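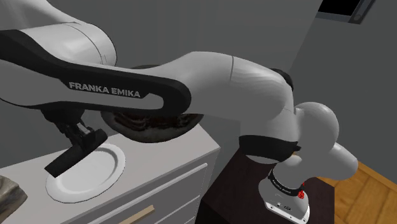

Kitchen Cabinet Swap Returns in March

The Stullstead Reuse Center will hold its spring cabinet and countertop swap again this year. Because of the limits on indoor gatherings, everything will be set out in the Navickas Street lot and pickup will be by time slot. Each slot is 15 minutes and allows one vehicle per household.

Last year's swap moved 556 pieces, most of them base cabinets and sinks. We expect fewer this time, as several of the Hakcombe remodeling crews have not been working since the fall. If you have a usable cabinet, drawer unit or length of counter, please call before you bring it in. Doors should be attached or taped to the cabinet they belong to, with hinges in a labeled bag. We cannot take particle board that has swollen, and we no longer take dishwashers.

Members choose first, then the public. Members may take up to 4 pieces. The parking lot gate on the north side stays locked, so use the Hakcombe Road entrance.

The fee for a sink is unchanged. Proceeds go toward the new roof on the lumber shed, which is still $400 short.

To reserve a slot or list a donation, leave a message for Fotini Mavromatis at the front desk. Slots open to members on Feb 10, 2021.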